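January 21, 2021

Session started late. The lab key was with the other section again. Got in, powered up, homed everything, and lost the first part of the hour to a loose connector on the bench supply. Replaced it with the one from the drawer marked Tindix, which has the better strain relief. Note for the parts log: the old one goes in the bin for rework, pins 2 and 3.

Goal for today was the grasp width calibration for the term project. Our team is Grulden (name was voted on in the fall, I abstained). The other team in the section is Likance and they are ahead of us on paper, mostly on the strength of a cleaner repository.

Width comes from the fiducial markers on the two fingers. The wide lens sees both markers, we solve the pose of each, and the distance between them gives the opening after subtracting a fixed offset for the pads. The offset was wrong in my notebook. I had measured from the marker face and the code expects the marker center plane. Fixed in the config, reran the check with the gauge blocks. The 80 mm block now reads within half a millimeter at three heights along the finger. Before the fix it was off by more than two and I had been blaming the lens model for a week.

The lens model is still not good at the far edge. Anything past the outer part of the circle has residuals I don't trust. Sunita Castellanos wants to mask it and move on. I want to refit with more board poses near the rim. We agreed to mask for now and refit if there is time before the checkpoint, which I read as no refit.

Recorded grasps on household items after that. Protocol is the same as the handout: approach, close, hold, release, with the clip trimmed to the hold plus a short margin on each side. Exposure locked, white balance locked. I logged the width at closure and the frame index for each.
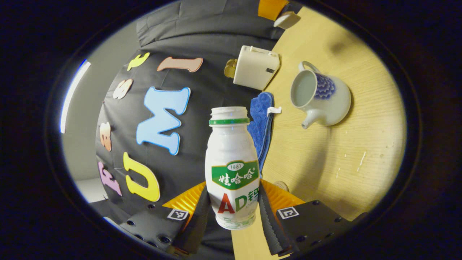 The pads are a separate question. The serrated rubber should be fine on a rigid object, but on thin plastic the wall can deflect, and then the marker distance keeps shrinking after contact. That makes the closure frame ambiguous. I tried a threshold on the rate of change of width and it works when the operator closes at a steady speed. It does not work when I close, apparently, because I slow down near contact. Sunita suggested a two-sided window and taking the last frame where the rate is above threshold. Implemented it as a window of nine frames. Looks reasonable on the clips I checked. I did not check all of them.

Data count as of shutdown: 899 clips in the shared folder, both operators combined. The assignment asks for 1260. At our present rate we would get there with a little slack, but the rate assumes we always get the bench, and we don't. Also 300 of the existing clips were made with the old pad offset. The raw video is fine, only the width column has to be regenerated. I started a script for that and left it running on the desktop under the window. If the desktop goes to sleep again it will have to be restarted from the checkpoint file - I did write a checkpoint file this time.

Smaller items:

The finger screws were checked with the driver before recording. One on the left needed a quarter turn. Should go on the startup list.

File naming. Sunita uses underscores and I use hyphens, and the loader accepts only underscores. I renamed mine. No further discussion needed.

The Escobedo rig, the one from last year's class, has a stiffer linkage, and I would like to compare backlash between that one and ours. Asked at the front desk. The sign-out sheet is full until after the checkpoint.

Write-up: the methods section has two paragraphs and a figure placeholder. The sensing part is mine, the protocol part is hers. I need to state the offset definition clearly this time, with a drawing, so that whoever picks this up in May does not repeat my error.

Next session: confirm the script finished, spot check twenty regenerated rows against the raw video, then start on the objects with handles. Bring the long USB cable. Mine is the gray one with tape on the end, and it is still in my other bag.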